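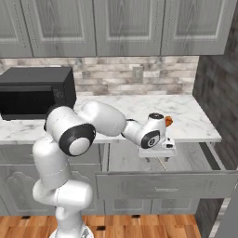
## Fixing a drawer that sticks

Empty the drawer and pull it out as far as it goes. Most side-mounted runners have a small lever on each side – press one up and the other down, then lift the drawer free.

1. Vacuum the runners and wipe them with a damp cloth.
2. Tighten every screw. If a hole is stripped, pack it with a matchstick and wood glue and leave it for 8 hours.
3. Rub a little dry silicone on the tracks.

Slide the drawer back in level and check it before refilling.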